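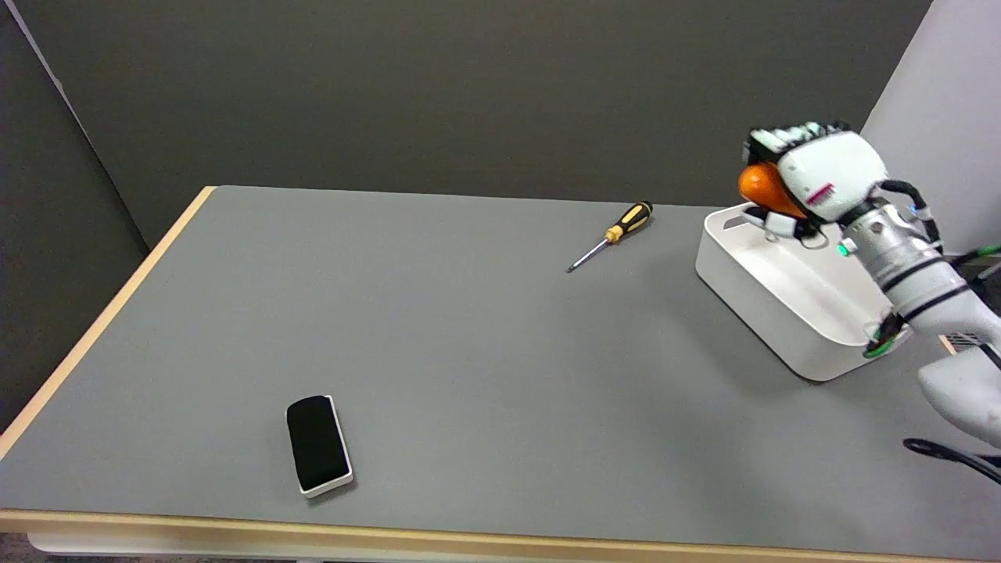 # vokby-tabletop

Readme for the Vokby dataset, Stesamberg student robotics club. Started in December, still growing. Ask Renji before you push anything to main, please.

## whats in it

- 1719 episodes, one arm, multi-finger hand, all teleop
- head camera video + joint states + hand states
- one text label per episode ("put the orange thing in the tray" etc, see `labels.csv`)
- 9 operators, mostly second years. Kianoush did by far the most

Table is the gray one by the partition. White tray, plus a few objects out of the drawer: eraser, screwdriver, fruit. Positions get shuffled between episodes. Tray moves too, angle is not fixed, don't hardcode it.

## layout

```
data/
 ep_0001/
 head.mp4
 joints.npz
 meta.json
labels.csv
splits/
```

Splits are by operator, not random. If you reshuffle them your numbers wont match ours.

## getting it running

```
pip install -r requirements.txt
python tools/check.py data/
python tools/play.py data/ep_0001
```

`check.py` takes almost 11 minutes on the club laptop. Let it finish.

## known problems

- Hand timestamps lag video in the early episodes. Osamu's fix is in `tools/align.py`, run it first
- Some labels say "orange", some say "persimmon", same object class. Treat as one
- 5 episodes have no joint file. Listed in `splits/skip.txt`
- Screwdriver grasps: thin end vs handle is not labeled. Wanted to, ran out of time
- Lighting changes in the afternoon sets, blinds were up
- Gripping force is raw units, no calibration. Don't compare across operators

## recording rules (club members)

1. Home the arm before you log in
2. Objects on the table first, then start the recording, never the other way round
3. Drops stay in. Set `success: false` in the meta and keep going
4. Cable slack, check it after every set
5. Write your initials in the meta. Full ones. We have two K's

## todo

- [ ] baseline policy from Hideaki (branch `pyo`)
- [ ] two-object episodes
- [x] rename `gripper_state` to `hand_state`
- [ ] seperate page for the camera calibration

## use

Free for coursework and the Zustora competition entry. Anything outside the club, mail Kanako Kamata first. Cite as "Vokby tabletop set, Stesamberg club".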